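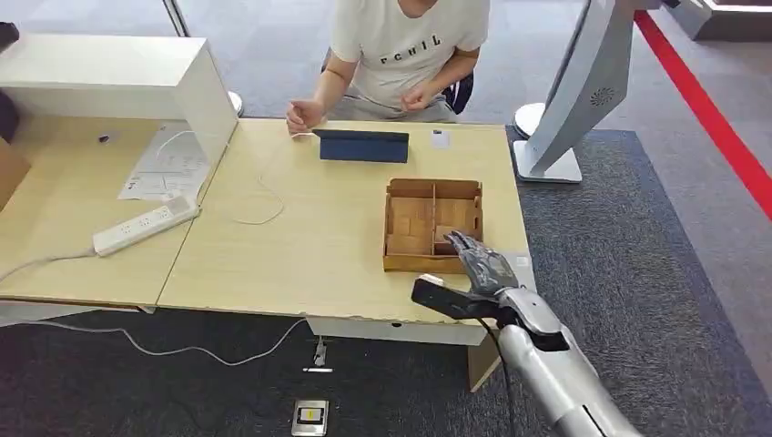 Photo: bench 2, Stultby workshop, October

Friday, after lunch. Divider box, second go.

Still not convinced by the cardboard. Troner want a sorting box for small parts that costs next to nothing, and the Tramevow note says corrugated board with slotted partitions "performs comparably" to the moulded trays. Comparably to what? I've read the note three times and there's no load figure in it, no mention of damp, and the only number is 1,554 boxes shipped. That tells me they sold some boxes.

What I can say for myself so far:

Blank is 500 mm on the long side before folding. Slots cut by hand, knife and steel rule. Two of them came out tight and the board creased when I pushed the cross pieces down. Recut one and left the other, to see if it matters.

Partitions stand up without glue. They also lift out without glue if a part snags on the way up. The drawing shows no tabs. I'd want tabs.

Compartments are the same tan board as the walls, no liner. Fine for pale parts against brown, I suppose, but I'd like to see someone find a brass washer in there at the end of a shift.

Loaded one compartment with 900 g of mixed fixings and left it for 22 minutes. Floor looked flat after. I don't count that as a pass. Twenty-two minutes is a tea break, and these are meant to sit on a shelf all winter.

Table layout: box to one side, tablet in its navy folio in the middle, small white card flat beside it. Printed sheets kept over on the left-hand table by the white shelf unit. Whoever wrote the layout plan has the tablet and the box sharing one table with room to spare. There is room, provided the cable behaves. 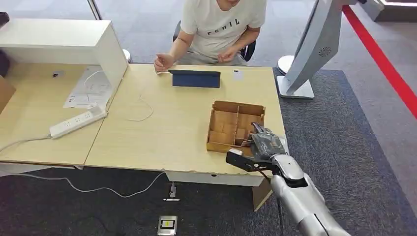
Tablet stood up with its white cable on; box at the right, compartments open at the top.

Cable needs a clip or a shorter lead. A loop lying across the wood is going to catch a sleeve sooner or later. Asked for clips last month, none yet.

Lyons sent a quote for pre-cut partitions. Cheaper than I expected, which makes me want to see a sample before anybody signs. Ask what grade of board. "Standard" isn't a grade.

To do: tabs on the cross pieces, overnight load, one box left by the outside door for the damp. Leave the tight slot alone until then.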